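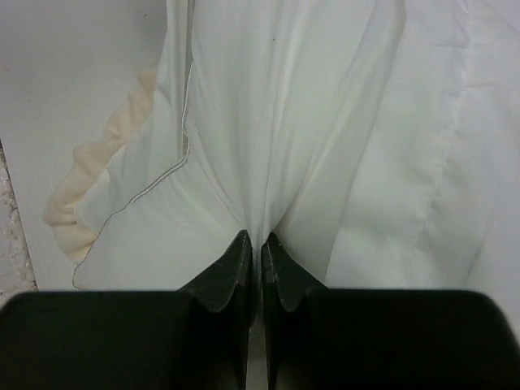

I have had the Vakside wedge tips on the bench since the middle of May, and the comparison with the Sfakianakis set has now run long enough to be worth writing down. Both are two-finger, both bolt to the same coupling, and both are sold as suitable for soft goods. They behave differently on bedding, and bedding is what I care about at Flullcombe.

The setup first. Wrist camera, same mount height for both sets, same controller (Grodunness, firmware left alone for the whole comparison). The task is a pillow and a pillowcase with a ruffled edge. The gripper has to take hold of the case near the seam, lift it clear of the layer underneath, hold, and release. I did 50 attempts per set and changed nothing between attempts except the lie of the cloth.

The Sfakianakis tips are flat and broad with a rubber face. They grip well once they have something to grip. The trouble is getting a fold to form in the first place. On smooth cotton the pads slide towards each other, the cloth stays where it is, and the controller reports a closed grip on nothing. I logged 11 of those. Pressing down harder before closing helped a little, at the cost of picking up two layers at once.

The Vakside tips come to a point. As they close they push a small ridge of cloth up between them and then pinch it, so the fold is made by the closing movement itself. Empty closes dropped to 7. Most of those were over the ruffle, where the gathers are already standing up and the points can go either side of one and miss it.

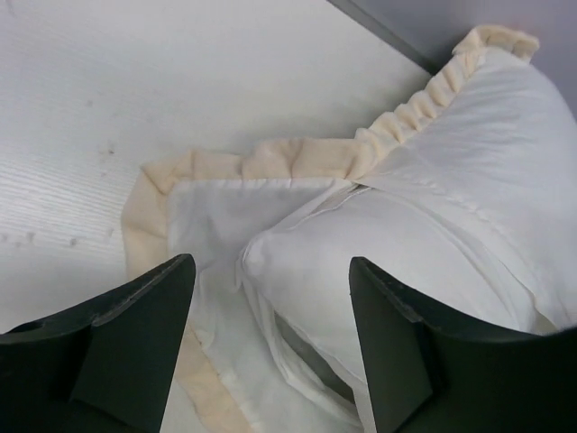
Approach height matters more than I expected. The Vakside set wants to arrive low and partly open. Too wide and it draws in more cloth than it can hold, too narrow and it only scratches at the surface. I settled on 30 mm of opening and left it there. The Sfakianakis set was less fussy about opening but much more fussy about angle, and a small tilt at the wrist was enough to make one pad land early.

Camera placement is a compromise with either set. Mounted close, it gives a good view of the tips and a poor view of everything else, and with the fingers shut you lose the cloth directly between them. I tried moving the mount back. The view improved, the cable then fouled the wrist at full rotation, and I put it back again.

One note on the controller. Grodunness lets you set closing speed and closing force separately, but the force limit is only applied once the fingers slow down. With pointed tips that means a short, hard pinch before the limit takes effect. I have not marked any fabric yet — thin cotton would be the one to watch. Halving the closing speed removed the spike from the log.

For now the Vakside tips stay on. I want to repeat the ruffle attempts with the wrist turned a quarter, so that the fingers close along the gathers.

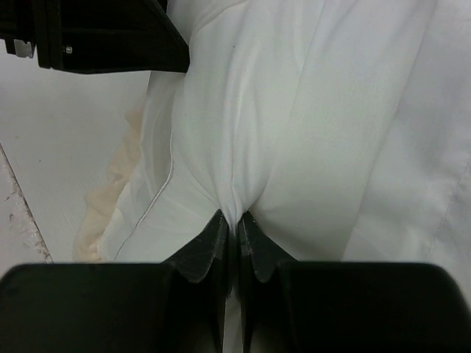
Sfakianakis sent a short reply by email when I passed on the numbers. They think the rubber face was glazed, and suggest a light rub with fine abrasive paper before each session, plus a slower close over the last few millimetres. They also asked whether the empty closes were spread evenly or came towards the end, when the pads would have picked up lint. The log has them bunched towards the end, so I will clean the faces and run that set again.

4 June 2018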